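水果摆盘课开到第二期，“好看”能当饭吃吗

2024年9月3日

佩尔库姆（Perkum）社区厨房的水果摆盘课本周开了第二期，收费每人40元，材料另算。主办方韦德比生活馆（Vedby）在招生页上说，学员学完“能让家里的餐桌焕然一新”。这话听着耳熟，三月第一期招生时用的也是同一句。

课上用的东西很普通：苹果、柠檬、小橘子，加上一只奶油色的圆盘。讲师科莱特·泰克西耶（Colette Texier）主张先定主角，红苹果放进盘子，柠檬和橘子留在盘外，颜色自然拉开。道理不难懂，值不值一堂课的钱，要看各人。

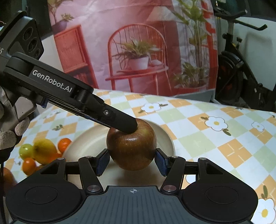 学员怎么说

报名的有6人，记者问到其中两位。法尔扎娜·加马奇（Farzana Gamage）觉得有收获，说以前买回水果就往冰箱里一塞，现在起码会先挑一挑大小和颜色。市川胜彦（Katsuhiko Ichikawa）没有这么客气：“浅绿配橙色的格子桌布，上面还有白花，桌布本身就够花了，水果放上去反倒看不清。”他问过能不能换块素色的，得到的答复是桌布属于“整体风格”。

风格确实是主办方下了本钱的地方。桌子后面挂着一大幅印花背景布，印的是粉色墙壁的房间，有三角形的墙架、藤柜和几盆绿植，布面上还带着折痕。

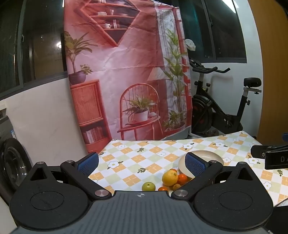
至于碗该正着放还是侧过来放，课上讨论了将近半小时。泰克西耶的意见是碗侧倒，水果聚在前面，显得“随意”。加马奇说她回家试过，家里人路过，顺手就把碗扶正了。

生活馆负责人努斯拉特·帕蒂拉纳（Nusrat Pathirana）表示，课程不保证效果，“审美要慢慢来”。招生页上没有这句话。记者问第一期学员有多少人续报，她说还在统计，离三月已经过去快半年了。

第三期计划开4节课，价格未定，报名仍在佩尔库姆社区厨房前台办理。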